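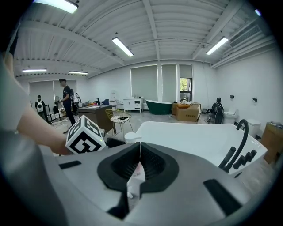
Quick one, it's nearly six and I want this written down before I forget which flags I used.

So the tracker rewrite. Old pipeline took the marker cube, found whatever faces it could, solved the pose per face and averaged. Fine on a bench. Rubbish once the wrist rolls and one face goes edge-on, because the pose from a squashed square flips and the average goes off with it. I had a whole trajectory where the gripper apparently teleported through the floor and back. Twice.

New version, which I'm calling Predport until somebody stops me, treats the cube as one rigid thing. All visible corners go into one solve, then a check against the previous pose, then a smoother over the top. Anything with a reprojection error over 2 pixels gets thrown out. I started at 9, which was daft, it let everything in.

Results so far: 104 recordings through it, and the flips are gone in all the ones I've looked at. Have not looked at all of them. Jitter is still there when the two cubes get close together – ids get swapped for a few samples, left becomes right, and the smoother dutifully draws a lovely curve between the two hands. Need to do the assignment over a window, not sample by sample. Tomorow.

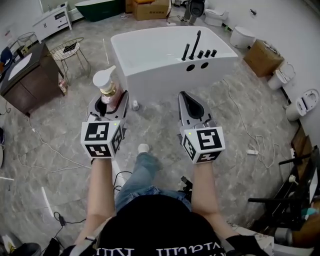

Stultari – Perception and Tooling

Bottle tasks are the awkward ones. Left gripper has the pump bottle in its jaws, right one open with nothing in it, and the policy side wants to know exactly when each of those changes. At the moment we get that from jaw width alone. Threshold, bit of hysteresis, done. Works for chunky things, less so for anything that squashes. I'd like to use width plus speed and stop hand-tuning it per object, but that means relabelling and I've been putting it off.

Other stuff, no order:

Glossy white baths are horrible for feature matching. Big blank surface, then a reflection that moves when you do. The map holds together on the black taps and the floor marbling, mostly. I capped features at 2000 and spread them over a grid so they don't all pile up on the one busy corner. Helped more than I expected.

Clock sync. Dulex box (our logger) drifts against the cameras on long runs. Now fitting a line to the offset instead of one constant. Should of done that in August.

The viewer finally scrubs backwards without crashing. Had to rebuild the index on load, so opening a file is slower. Sorry.

Config has moved, it's under tracker/ now and not in the root. The old path still works but prints a warning, and I'll remove it when the Shaikh branch is merged.

Next is the left/right swap, then the width thing, then food.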